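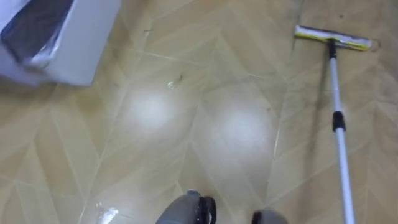

先说结论,免得你看到一半关掉:家里搞机器人,别从机械臂开始,从地板开始。

我知道这话没人爱听。论坛上晒的都是关节、减速器、夹爪,谁晒地砖。但我在这台双臂机上折腾了两个冬天,电机换过,控制板烧过,最后把我卡住的是一把平板拖把和一地反光。

背景交代一下。机器是在 Hemport 的共享车间攒的,底盘用 Petia 的开源图纸改,改得面目全非了,原作者看见估计要骂。手臂的固件叫 Hidomach,小圈子项目,文档基本靠猜。车间里跑得好好的。水泥地,灰色,哑光,什么摄像头都喜欢那种地。抓螺丝盒、递扳手,9 次里能成 8 次,我当时觉得自己挺行。

搬回家,全完。

亮面砖,人字纹,顶灯一开地上就是两团白光。分割模型一会儿说那是水,一会儿说那是纸,有一回绕着光斑规划路径,绕得特别认真。砖缝也是麻烦,斜的,一道接一道,头发丝落在上面,模型分不清哪根是缝哪根是毛。人眼扫一眼就知道的事,它要想半天,想完还是错的。

所以我对现在那套“先把硬件堆上去,软件以后再说”的说法很有意见。硬件当然重要。可是在家里干活,八成的难处在环境里,在灯、在砖、在拖把杆中间那个锁扣。锁扣!夹爪一碰到它就打滑,伸缩杆两段粗细不一样,握力标定做了一个,另一段就不对。为这个锁扣我花了四个晚上,比调逆运动学花的时间还长。

有人会说,那换地垫啊,贴哑光膜,关灯,把拖把换成带专用接口的。车间群里至少有一半人这么劝我。我不同意。把家改成机器喜欢的样子,那我做的就是个工装夹具,不是家用机器人。Pavliuk 那篇关于“宽容环境”的长帖我读了两遍,写得很漂亮,但他的宽容环境说白了就是把人的东西都收起来。我家的东西不收。箱子放地上就放地上,该绕就绕。

再说拖地这件事本身。很多人觉得拖地简单,来回推嘛。你自己试试只用两根手指捏着杆子推。拖把头是活节,推的力一偏它就转,转了就只有一条边着地,脏东西给抹开,拖了跟没拖一样,有时候更难看。判断“干净没有”比推拖把难得多,这一块我到现在也没有满意的办法。

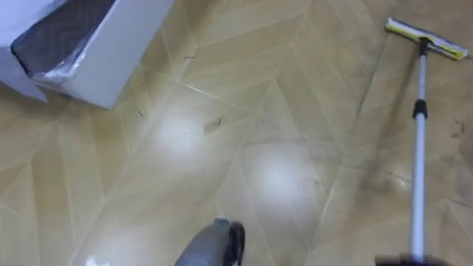 拖把头在右上,右边一片灰褐色的污痕,靠中间和左边的砖要浅一些。

这种画面我反而愿意发出来。圈子里的演示视频看多了有个毛病,地永远是干净的,拖之前干净,拖之后也干净,那到底拖了个啥。我宁愿看脏的。脏的地方能学到东西:压力不够、角度不对、布该洗了没洗,一条一条都能查。干净视频里你什么也查不到,只能点赞。

还有个钱的问题,顺便说。共享车间月费 60,我续了又续,后来发现最有用的不是那台铣床,是墙边那堆别人不要的拖把、扫帚、簸箕。各种杆径,各种手感,拿来练抓握比买标准件强的多。建议每个车间都留这么一个角落,别老想着清掉。

当然我也有站不住的地方。有朋友问我,折腾这么久,自己拖 2 分钟不就完了?是,完了。我没有好的反驳。我只能说如果一开始就按“省时间”来算账,那这个爱好哪一部分都不成立,包括焊板子,包括打印那些第三版第四版的夹爪外壳。但“不划算”跟“不该在真地板上做”是两码事,别混在一块讲。

我的主张就这些,再啰嗦一遍:在家里做的项目,请尽早搬到家里测。别等手臂调到完美。手臂调不到完美的,而且你在车间里调好的那些参数,进门大概要扔掉一大半,早扔早省事。光照要录,早上的、晚上的、开灯关灯的都录。反光不要在数据里删掉,我删过,后悔,又一段段补回来。头发和线头也别扫太勤,那是正经的测试样本。

九月车间要重新分工位,我打算申请把自己那一格铺成亮面砖,人字纹,顶上再挂两盏灯。管场地的要是不批,我就继续在家里弄,地方小点,磕磕碰碰的,也能做。砖的余料我已经问到了,颜色差一点,先凑和用。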